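Library > Materials and Their Surfaces > Chapter 7

Chapter 7: How Surfaces Meet Light
Reading time: 7 min

Before we get to any measuring at all, I'd like you to spend a little while just looking at things, the way you might on a slow afternoon with your chin in your hand. Pick up a cup, a shoe, a bar of soap. Some will throw the window right back at you, and others will hold the light softly and spread it around.

We call the second kind matte. On a smooth matte surface the color changes gently as the curve turns away from the light, so a pale pink can slide into a warm, reddish one without any line between them.

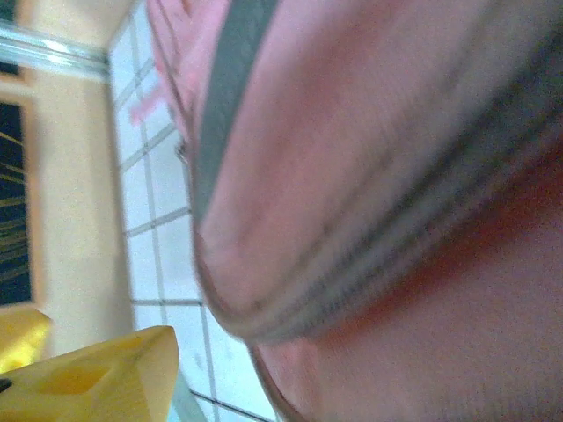 7.1 Rough and Smooth

People often suppose that matte means rough, and I supposed so myself for years! Your fingertip is a poor judge here. In the Niltville workshop exercises we rub one tile with 200 grit paper and another with 400, and most students can feel very little difference, though they see it right away (keep your tiles, please, we'll want them again on page 44).

Comments

fernhill: The tile exercise worked nicely with my evening class.

m_oakes: Is 7.1 the same in the Fivberg edition? My page numbers don't match.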